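The planner that keeps asking to be believed

Jianguo Mao has a rule about success rates. If the number comes without the list of things that were moved between runs, he stops reading.

"People send me a figure and they want me to be impressed," he says. "Fine. Was the plate in the same place? Was the same person resetting the counter? Then I don't know what you measured."

Mao runs testing for Griltero, a motion planning package for robot arms that Cumberg licenses to labs and small integrators. It is an odd job for someone who doubts most of what is said about motion planning. I met him at the Bellbridge office, where the group tests its releases on a kitchen counter, and I asked him why a company would pay him to be unconvinced.

"Cheaper than a recall," he says.

The software has three layers, and he trusts them in reverse order of how much they get talked about. At the bottom is the controller, which follows a path and stops when the forces look wrong. He has few complaints about it. Above that is the planner, which looks for a path that doesn't hit anything. On top is the perception module, called Wan, which tells the planner what there is to hit.

"Wan is where the stories come from," Mao says. "The planner is doing math on whatever it's given. If Wan says there's nothing there, the planner will drive straight through your nothing."
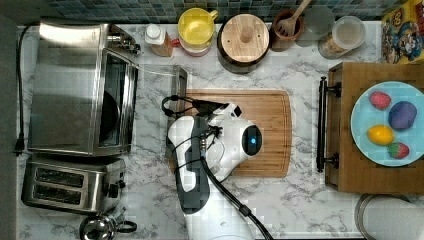
His main complaint is with glass and shiny metal. Depth sensing can go bad on both, and a kitchen has plenty of each. A clear baking dish may come back as a hole in the counter, or as half a dish. A toaster can give you a copy of the wall behind it. The usual fix is to fill in the missing depth with a learned model, and that is what Wan has done since the January release.

Mao voted against shipping it. In his last round before that release he ran 300 planned motions with the fill-in turned on and logged 39 where the filled surface disagreed with a hand measurement by enough to matter. Most of those caused no contact at all, which he thinks is the worst part of the result.

"You get away with it," he says. "The arm takes a wide path for some other reason, it misses the dish, and your log says success. So now you have a success that was luck, sitting in the same column as the ones that weren't."

He asked for a second column. It took him a while to get it. Griltero now writes out the clearance the planner thought it had next to the clearance measured afterward, and a run where the two are far apart gets flagged even if the task was finished. With that rule in place, one release candidate went from a rate everyone liked to 59 percent. There was a meeting — he describes it as long — and the rule stayed.

I asked whether toy food on a plate tells anyone much about a working kitchen.

"No," he says. "It tells you whether the software can deal with a plate of toy food. I'd be happy if people wrote that sentence in their papers. A soft strawberry forgives you. You can squeeze it too hard and it looks like a good grasp."

So he doesn't put much weight on grasp scores from soft objects, and he has asked for them to be reported separately. What he does use the counter for is clutter. Tall things near the wall, handles that stick out, a board whose edge sits a little higher than the planner assumes. Wan fits simple shapes to what it sees, and a mug's handle is often dropped in the process.

He is no kinder about replanning. Griltero can throw out a path and build a new one in 40 milliseconds, and that number is on the first page of the sales material. Mao would take it off.

"Fast replanning on a bad map gets you to the wrong place sooner. I've said this to sales. They were polite about it." 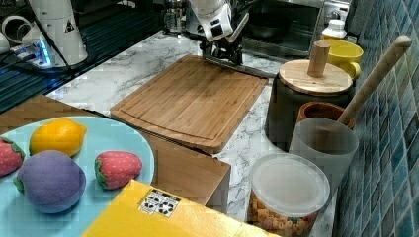
Chunhua Tang thinks he is too hard on it. Quick replanning, in Tang's view, is what makes a bad map survivable, because the arm gets another look before it commits, and a planner that waited for a perfect model would never leave its rest position. "Jianguo wants the map to be right," Tang says. "I want it to be wrong for less time."

Mao has heard this before and grants part of it. A second look helps when the error is noise. With glass, he says, the second look can be wrong in the same way as the first, and so can the tenth, and the software grows more sure of itself each time. The confidence score Wan reports is the one piece of the package he would remove tomorrow if it were up to him.

"It's a number between zero and one that goes up when you look longer. I don't know what else to say about it."

Tang wants to keep the score and recalibrate it per material. That work is on the list for the next version, along with a mode that treats any filled-in surface as solid and a little bigger than it looks. Mao likes the second idea. It makes the arm slow and timid around a glass jar, and the early users who tried it complained.

"Good," he says. "Let them complain about slow. I can fix slow."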